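# About the Prarthorpe School of Household Cookery

The Prarthorpe School of Household Cookery offers practical instruction in the preparation of everyday meals. The school is an independent establishment, governed by its own board and supported by tuition fees and a modest endowment. It admits adults of any age and requires no previous experience in the kitchen.

Instruction began in a single rented room above the Skumer dry goods store, with one range and a shared sink. The school now occupies the ground floor of the Khumalo Building, where it maintains a teaching kitchen, a smaller baking room, a pantry and a reading room. The premises measure 2,344 square feet in total. A further room on the courtyard side is used for storage and, in February, for the annual sale of surplus equipment.

## Our Instruction

The principal course of study is the Foundation Certificate, which is taught over 13 weeks and offered twice each year. Students attend one evening session and one Saturday session per week. The course covers knife work, stocks and soups, the cooking of grains and beans, plain roasting, yeast doughs, simple pastry, and the planning of meals within a household budget. A written record of each session is kept by the student and reviewed by the instructor at the close of the course.

Shorter courses are available in bread, preserving, and cooking for one or two persons. These are open to the public and may be taken in any order. Students who have completed the Foundation Certificate are given priority when places are limited.

Class sizes are kept small so that every student works at a station and completes each dish from start to finish. Demonstrations are brief. The school has long held that mixing, kneading and seasoning are learned by the hand, and the timetable is arranged accordingly.
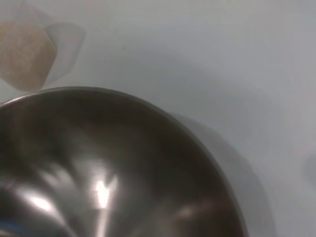
The equipment in the teaching kitchen is selected by the instructors and follows a single rule: it should be of a kind that a student could reasonably keep at home. Stand mixers are used only in the baking room and only in the final weeks of the course. Before that, students mix by hand, and for this purpose the school favors a large, round stainless steel bowl with a thin rim. A bowl of generous width allows flour to be turned without spilling and leaves space for both hands at the kneading stage. Bowls are washed, dried and returned to the open shelves at the end of each session, and students are expected to learn where every item belongs before the second week.

Knives, boards and aprons are supplied. Students may bring their own knives if these have been inspected by the instructor on duty. Glass vessels are not used at the stations.

## The Pantry and the Reading Room

Dry goods are purchased in bulk and stored in labeled bins. Fresh produce is delivered on the morning of each session from growers in the Torico valley, and menus are adjusted to suit what arrives. Students with allergies or dietary restrictions should inform the office at the time of enrollment — substitutions can be arranged for most sessions, though not for all.

The reading room holds 616 volumes on cookery, household management and nutrition. Enrolled students may borrow two books at a time. The collection includes several community cookbooks donated by families in the district, and these may be consulted in the room only.

## Staff and Governance

The school is directed by Sieglinde Baumgart, who taught the bread course for many years before her appointment. She is assisted by four instructors and an enrollment officer. The board meets quarterly, and a summary of its decisions is available at the office on request.

## Enrollment

Applications for the Foundation Certificate are accepted throughout the year. A deposit of $300 is payable when a place is offered and is deducted from the tuition fee. Deposits are refundable until two weeks before the first session. Visitors who wish to see the kitchens may do so by appointment — please contact the enrollment officer.

Page last revised 24/08/2025.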